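Can a robot tidy my front room yet? I've been asking since March, when Shahnaz Khondokar at Ciltgate told me to stop moaning about housework and go and read up on it. 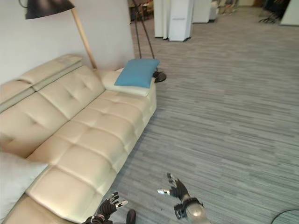 My own test would be cushions. A vacuum that potters about on its own is old hat, but putting a sofa straight takes a bit of judgement — which way up, how hard to squeeze, where it all goes.

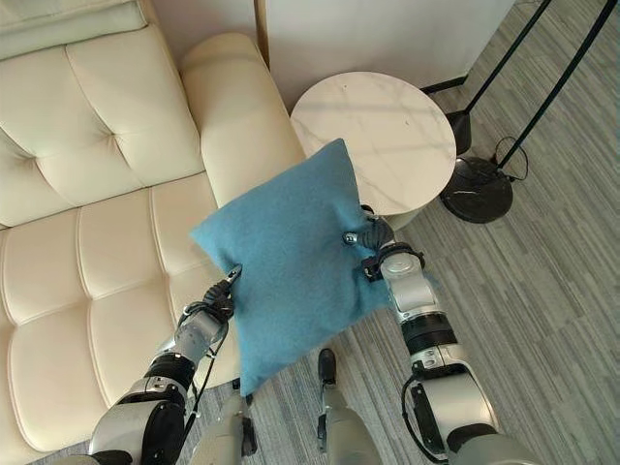
Shahnaz reckons we'll wait years for one that can do a whole house, and I'd pay 555 pounds tomorrow for one that only did the lounge! 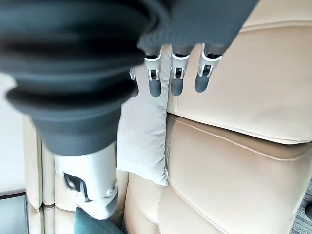
Hands are what I'd spend the money on. Four fingers and a thumb over a pale pillow looks a lot like me of an evening, and I'd trust that with my sofa. Stairs can wait.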